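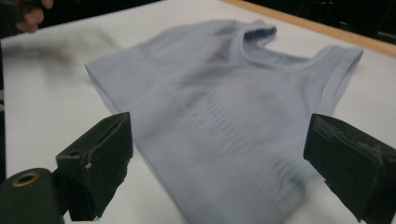

Anqi Zheng told me once that a breaker panel is like a family dinner table: it works fine until everybody wants something at the same moment. I've been stealing that line for years, and she's right, so it gets to open the chapter.

Chapter 4
Sharing the Load: Branch Circuits and What They Can Carry

When I bought my first place, on a hill street in Fomley, I could run the toaster or the space heater. Both together and the kitchen went dark, along with (for reasons I only understood much later) the light over the basement stairs. I spent most of that winter walking down those stairs with a flashlight in my teeth. So if you've come to this chapter because something in your own house keeps tripping, welcome! I wrote it with you in mind.

In Chapter 3 we followed the power from the street to the main panel. Now we're going to follow it out again, along the branch circuits. A branch circuit is the wiring that runs from one breaker to all the outlets, lights and appliances that breaker protects. Some serve a whole string of rooms. Others serve one thing only, such as a dryer or a range, and we call those dedicated circuits.

The arithmetic is easy, I promise. Multiply volts by amps and you get watts. A 15-amp breaker on a 120-volt circuit gives you 1,800 watts at the very top, and for anything that stays on for three hours or more you should plan on no more than 80 percent of that, or 1,440. My old space heater took 1,500 all by itself. Add a toaster and, well, you've met my basement stairs. 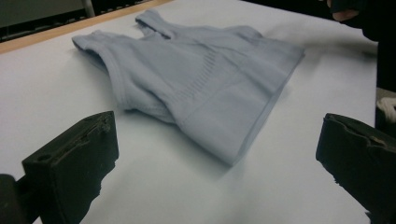
Fig. 4.1 Sleeveless knit top on a white tabletop.

Before you do any of the sums, though, you need a map. The scribbles inside most panel doors are half wrong, mine included. One of the breakers in Fomley was labeled "Predgate," and I never did find out what that meant. Plug in a lamp, switch off one breaker, see what died, write it down, and go on to the next. It's slow and a little dull and you'll reset a lot of clocks. Do it in daylight if you can. I started at four in the afternoon, in April, and ran out of sun before I ran out of breakers.

Once you have the map, list what is plugged in on each circuit and copy the watts off the nameplates. Here's my old living room circuit, just as I wrote it down:

Floor lamp: 67 watts
Television and its boxes: 348 watts
Vacuum, when in use: 723 watts
Fan by the window: 50 watts

Add those up and you get 1,188 watts, comfortably inside the limit. If a nameplate shows only amps, multiply by 120 and carry on. Motors pull more than their running figure for a moment when they start, and we'll come back to that in Section 4.3.

One warning before we go on, and please take it seriously. If a breaker keeps tripping, never swap it for a bigger one to shut it up. The breaker is sized to the wire in the wall. Put a 20-amp breaker on 14-gauge wire and the wire can overheat with nothing to stop it.

Section 4.1 begins with that wire: how thick it is, how the gauge numbers run backward, and how to read the printing on the cable jacket. Bring your circuit map, even if it's only half done.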